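Folutham robotics club folds its way into a new term

There was a good smell of toast in the hallway and a fair bit of laughing coming from the end room when we dropped in on the Folutham student robotics club last month, and it didn't take long to see why the place has become so popular with the younger crowd (and with a few of their parents, who seem to find reasons to stay past pick-up time).

The club's project for this year is laundry. More exactly, it's folding, a job most of us do half asleep in front of the telly and one that gives a pair of robot arms no end of trouble. The students have called their project Brakel, after a long lunchtime vote that we're told got quite heated, and they've been working away at it since the start of the school year with all the patience you could ask for.

"A block is always a block, but a cloth is a different shape every time you put it down," said Felista Mwakalinga, who started the club 7 years ago with a box of donated motors and two very keen students. "The kids worked that out in the first afternoon, and then they wanted to do nothing else!"

There are 46 students on the books now, and they split themselves up however suits them. Some like the programming, some would sooner be tightening bolts, and one small and very organised group looks after the practice log, a fat blue binder in which every attempt is written up by hand with a remark or two beside it. The log had reached 188 entries on the afternoon of our visit. A favourite among them reads simply, "Better. Corner still cheeky."

The students work in pairs, with up to 20 minutes at the table before the next pair has a turn, and there's plenty of friendly advice from the people waiting. Smaller cloths came first, and the club has lately moved on to longer ones, where getting both ends to behave at the same time is the whole challenge.

In December the club will show its work at the Dronar student open day, where families are welcome to wander through, ask questions and have a go at folding against the clock themselves. The students have also been swapping notes by email with a school club in Riihimäki, Finland, whose members are trying the same thing with woollen socks and have offered some very frank opinions on towels.

New members are welcome at any point in the term, and no experience is needed. Sessions start at 3:30 pm, and Felista asks that you bring a snack to share if you can manage it.

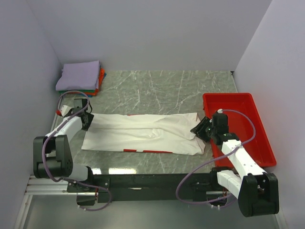 Both arms at work on a long white cloth at the Folutham club.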